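Chapter 4
Recording at Home: The Four-Track Years

In this chapter:
How cassette recorders changed who could make a record
Bouncing, and what it does to the sound
Case study: Kilturow and the Zallent tapes
Small labels and the mail-order list

4.1 Before the portable recorder

Until the end of the 1970s, a band that wanted to hear itself on tape had few choices. It could pay for time in a studio, it could borrow a reel-to-reel machine from a school or a radio station, or it could put a single microphone in the middle of the rehearsal room and hope for the best. Studio time was sold by the hour, and most groups at this level could afford a day or two at most. They arrived with their songs fully rehearsed, played them through a few times and left with whatever had been caught.

This had an effect on the music. Songs were written to be played live by everyone at once. Parts that needed slow building up, such as stacked voices or several guitars playing the same line, were left to bands with a contract behind them.

The four-track cassette recorder changed the order in which things were done. It used an ordinary cassette, but recorded in one direction only, so that all four tracks on the tape could be used together. A player could put down a drum machine on the first track, go away, come back in the evening and add a bass line to the second. Writing and recording became a single activity, often carried out by one person.

4.2 Bouncing

Four tracks are soon used up. The usual way round this was bouncing, which means mixing three full tracks down on to the empty fourth one and then recording over the first three. It could be done again and again, but each time the sound lost some of its top end and gained some hiss. The balance between the bounced parts was also fixed for good. If the tambourine was too loud, it stayed too loud.

Many of the qualities that listeners now link with home recording come straight from this process. Drums sound dull and far away because they were recorded first and bounced most often. Voices sound close and clear because they were usually added last. Some musicians worked hard to hide these effects. Others came to like them, and went on using cassettes long after better machines were within their reach.

4.3 Case study: Kilturow

Kilturow began as a duo and ended as the solo project of Juraj Procházka, who played guitar and keyboards and sang. The first songs were taped in a flat above a shoe repairer's, mostly after ten in the evening when the street was quiet. Procházka had one microphone and no mixing desk. To get an echo on the voice, he played the tape through a speaker in the stairwell and recorded the result from the landing.

Over one winter he finished 70 pieces, many of them under a minute long. Eleven were picked for a cassette called Zallent, which came out in November on the small label Clodeo. The first run sold slowly. It was only when the label pressed the same songs on vinyl, in an edition of 3,000, that shops outside the region began to order it. By the following spring 1,733 copies had gone, which was enough to pay for a second album.

That second album, Asadi, was made in a proper studio with a hired drummer. It is a tidier record, and reviewers at the time preferred it. Later listeners have mostly gone back to Zallent. When you compare the two, pay attention to the guitar. On Asadi it is wide and even, with each note easy to pick out. On Zallent the guitar has been bounced at least twice, and in the louder passages it blurs into the keyboard until the two are hard to tell apart.

4.4 The mail-order list

Labels of Clodeo's size rarely had a distributor. They sold through a photocopied list sent out by post, on which each release had a line or two of description and a price. Buyers sent money in an envelope and waited. The lists are now a useful source for historians, as they show which records were grouped together before critics had settled on names for the styles. Kilturow appears under "quiet" on one list and under "noise" on the next.

Section 4.5 looks at how these lists were put together and who read them.
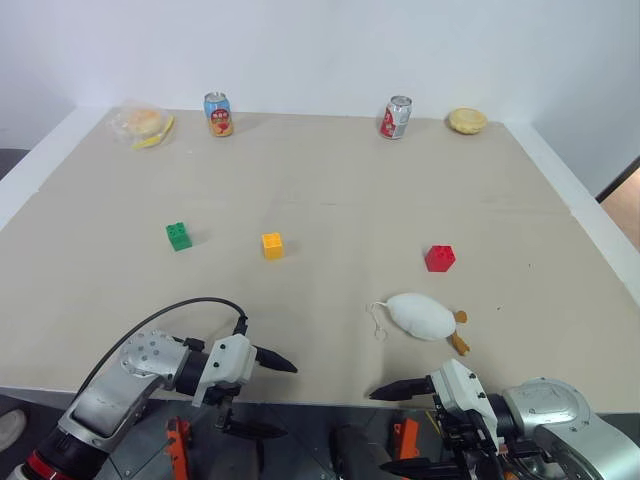

Photo: All rights reserved.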